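Stems by the Gripper: Automation on the Arranging Bench

Mar 11, 2019

Lundstead supplies artificial flower arrangements to hotel lobbies, clinics and furniture showrooms. Each one used to be built entirely by hand. In February the company moved part of the arranging work to a two-arm cell, and the job descriptions on the floor have been changing since.
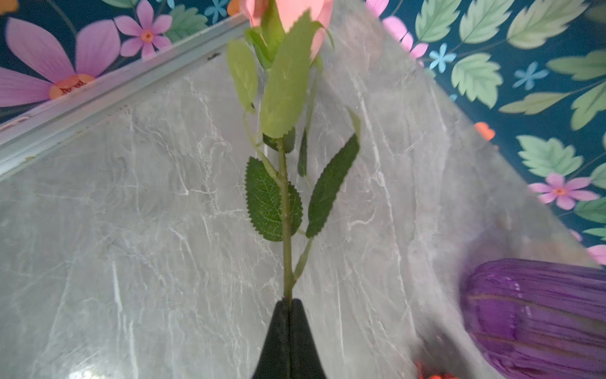
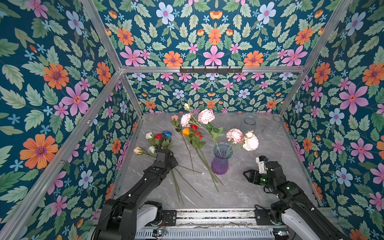
Artificial flowers at the arranging cell.

The cell handles one operation: pick a stem, orient it, insert it in a vase. The control software comes from Arnitz. Integration was done by Trusbridge, which spent 18 working days on site, most of them on grasp position. An artificial stem is a wire core in a plastic sleeve. Gripped too high, it swings and the bloom catches on its neighbors. Gripped too close to the end, there is little left to insert. Leaves complicate matters further, as they hide the stem from overhead cameras and fold over when two stems are drawn apart.

Coralie Bolger ran the hand benches for years and now supervises the cell. Her working day has been divided differently. Sorting, wiring and final shaping remain manual. Insertion of standard stems does not. She writes the recipes, meaning the order in which stems go in and the angle of each, and she reviews failed picks at the end of the shift.

"I used to judge a bunch by feel," she says. "Now I have to write down what I was feeling for, in degrees. That took me longer than learning the screens."

Recipes are stored in Hoani, the plant's scheduling system. An order of 300 identical pieces goes to the cell. Anything under 90 stays with the benches, where setup time is close to nothing. Mixed orders are split, and the split is a frequent source of argument — the bench arrangers say they receive the awkward stems and the short deadlines together.

No positions were cut. Four arrangers were retrained as cell operators on a higher pay grade, with a shift pattern that now includes evenings. Two have asked to rotate back to the benches for part of each week, and the company is testing a schedule that allows it. Wrist complaints will be tracked through the summer before any conclusion is drawn.

Bolger's current request is a better way to present mixed bunches to the arms. Tangled stems still account for most stoppages, and clearing them is done by hand with the cell paused.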